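Kengate Tenants Repair Fund
Progress report to Fondberg, second period
Prepared by Brenda Iturra, project lead
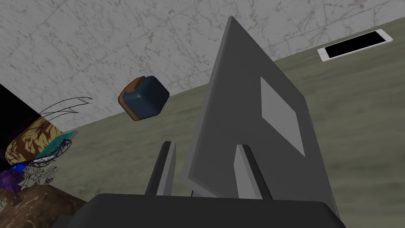

Quick one this time, full numbers are in the spreadsheet Gyula sent over Tuesday. If the spreadsheet and this report disagree go with the spreadsheet.

Where we are

Target for the year is 80 apartments with the damp work finished. We have 23 signed off and another 15 with work under way. Behind the plan, which had us at 30 signed off by now. Reasons below.

Herrera block is nearly done. The top floor went slower than the rest, old vents had been painted over so many times that the fans wouldn't seat and the openings had to be cut back. Two kitchens still waiting on a second coat. The tenants on the north side have stopped calling us about the bedrooms, will check again once the weather turns before I get excited.

Kengate main building - started late. Access was the problem. We put letters under doors, then phoned, then put up a notice in the entry, and the notice is what got people to answer. Should have done that first. Evening slots until 7 pm are now offered and they fill up faster then the daytime ones.

What slowed us down

Fans. Our first order from Zornasa came with the wrong size collars, whole lot went back. Replacement took most of July to show up. We kept the crew busy on window seals in the meantime so not a total loss, but seals were supposed to be the fall job and now the order of everything is a bit of a mess.

Also lost one of our two plasterers to a bigger contract. Gyula Boros covered some of it himself, on top of the scheduling, and that is not something I want to repeat. New plasterer starts next month. She has done this kind of work in older buildings and her references were good.

Roof leak over the east stairs. Not in our scope and not our money, but we can't close up the ceilings under it until the landlord's roofer has been. Four apartments stuck on this. I have chased three times. If Fondberg has any pull with the managing agent a phone call would help a lot.

Money

Spending is under budget, mostly since we have done less work. Don't read it as savings. Plaster and board both went up in price and the contingency line will cover it this period. Next period I'm not sure. I would like to move the unspent part of the printing line over to materials - we are not going to print the second booklet, people weren't reading the first one. Need your OK in writing before I do it.

Labor is on plan. Skip hire is over, we had one sitting outside Herrera an extra two weeks while the permit for the next spot got sorted out. My fault, I filed late.

Tenants

Monthly drop-in continues. Turnout is small but useful. Main complaints: dust in the hallways, the noise of the new fans at night, and not being told when a visit gets moved. Dust sheets are now going down on the stairs as well as inside. For the fans there is a lower setting that the crew had not been showing people, now they do. On the rescheduling, Gyula texts everyone the evening before. Seems to work so far, except for the few who don't use a cell phone, those get a knock.

Humidity readings are being taken before the work and again six weeks after. Too early to report much. Only the first Herrera apartments have both readings and I'd rather wait and give you a proper set.

Next period

Finish Herrera including the two kitchens.
Get the Kengate first and second floors done.
Settle the roof question one way or the other.
Start training two residents to do the follow up readings, paid hours, already in the budget.

Still think 80 is possible by year end but it is tight. If the roof drags on I'll write with a revised figure, won't leave it for the final report.

Decision needed from you: the printing to materials transfer, and whether the site visit is still on. Mornings are best for us, the crew is all in one place before 10.

Brenda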